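November, bench 2, morning

Sorting out the wash-up corner before the Bailly samples come over. Shelf was a mess again. Pulled everything forward, wiped down, old paper liner in the trash. Liner was stuck at the back left, needed the scraper.

Steel bowls: kept the polished ones, the dented one goes to Rosine for soaking parts. Scrubbed the good ones with the soft pad only. The green pads leave scratches and then residue hangs on in them, see the Pornholm batch, which we had to do twice.

Weighed out 300 g citric for the descale, made up to the 900 mark in the tall jug. Left it 20 min, rinsed three times. Third rinse still tasted a bit of nothing on the strip so called it good. Should realy write the strip reading down next time.

Bottles and tubs with warning print get carried in a bowl from now on, not loose on the cart. Rosine Sabatier's idea after the drip on the cart in Aren room. Yellow one with the big CAUTION on it fits fine lying on a slant.

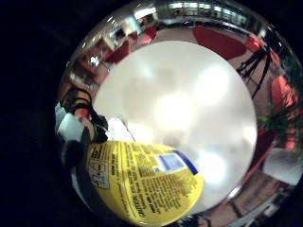 Still to do

- new liner, cut to 122 cm, the roll is under the sink
- re-label the tall jug, the 200 line is rubbed off and I keep guessing
- ask Drarotano people if they want their funnel back. Its been on our hook since summer
- gloves: order the larger size, the mediums are tight over the knuckles
- small print on the tubs is too fine to read at arms length. Write contents + open date on tape, big letters, put it on the lid
- bowls stack upside down, NOT nested wet. Found water rings again

Rosine wants the bowls on the lower shelf, I want them by the sink. Left by the sink for now, she can move them.

Descale jug is rinsed and on the rack. Scale pan not cleaned yet, doing that after lunch, please dont use before.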